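Subject: Re: [cumura-floor] Picking cell and the bench rota from April
From: Orestis Rallis
Date: 2025-01-30

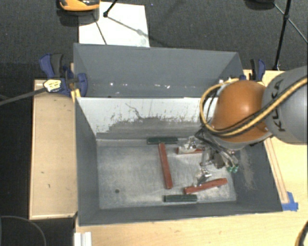

Arm at the gray bin, green and reddish blocks.

Grigore Matei wrote:
> Can someone say plainly what happens to the sorting bench when the
> Tistico cell goes live? My shift has heard three versions. One is
> that the bench closes. Another is that we keep it but lose a person.
> Also, who clears a bad pick at night, us or maintenance?

Grigore,

The bench stays. What changes is what comes to it. From April the cell takes the plain rectangular blocks out of the bin, one at a time, and the bench gets mixed trays, returns and anything the cell rejects. Olteanu wants 300 picks an hour before we move any more work over. We are at nearly that on a good run and well under it when blocks lie across each other or up against the bin wall.

The headcount on your shift does not change. The rota does. One person per shift will be assigned to the cell and will rotate back to the bench after 4 hours. I asked for that because watching an arm all shift is tiring in a different way from sorting, and the people on the trial said so too.

Clearing a bad pick is ours, day or night. Stop the cell, wait for the light, open the gate, move the block by hand, close up, restart. Maintenance only comes out if the gripper has dropped a finger out of line or the arm will not home. Do not reach in over the panel, even when it looks parked.

Training is two short sessions. So far 11 people have done the first one. If you want your shift in before the end of the month, send me names and I will book them.

Still open: whether cell hours count toward the grade two allowance. I have put that to Brollari in writing and have no answer yet. I will post it to the list when I do.

Orestis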